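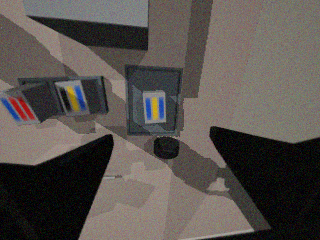 Thirty-one years is a long time to wait for a bus on a Saturday evening, says Seo-ah So, and she would like it known that she will be on the first one.

Home | News | Routes | Times and fares | Contact

Search news Enter a word or place Go

EVENING BUSES COME BACK TO GRISGATE

Grisgate gets its evening buses back this July! The number 16 will run until 11.40pm, Monday to Saturday, between the market square and the hospital, calling at the swimming baths, the station and both ends of Owen Street on the way.

Cosarance, which already runs the daytime 16, will use the same vehicles and the same stops, so there is nothing new to learn apart from the later times. Buses leave the square every 33 minutes from 6.30pm. It's an odd gap, we know, but it fits with the trains: anyone stepping off the last stopping service now has a bus to meet them, with enough time to cross the footbridge without running.

The change follows a long push by people living on the Tania estate, where the last bus home has left town before seven for as long as many of them can remember. A petition left on the library counter over the winter gathered 345 names, and a good many of the signatures came with notes. People wrote about choir practice, late shifts on the wards, evening classes given up halfway through the term, and (more than once) the price of a taxi with four bags of shopping in the back.

"We read every one of those notes and they changed the route," said a spokesperson for Cosarance. "Our first plan missed out the hospital altogether after nine. It was the night staff who put us right, and we're very glad they did. We can't wait to see the lights on at the square again."

Day tickets and weekly passes will be good on the evening buses at no extra cost. Under-16s travel at the child fare all evening, and dogs go free as they do in the daytime. The stop outside the old post office will stay closed while the pavement is dug up, so please use the one by the chemist instead.

New timetables will be on board all daytime buses and at the library, the station ticket office and the hospital's main desk. A large-print version can be picked up from the library or posted out on request.

The first evening bus leaves the market square at 6.30pm on a Saturday, with free travel all that night. The Grisgate brass band will play by the stop from six o'clock, weather allowing, and everyone is welcome to come along even if they aren't going anywhere!

Ends

Print this page | E-mail this page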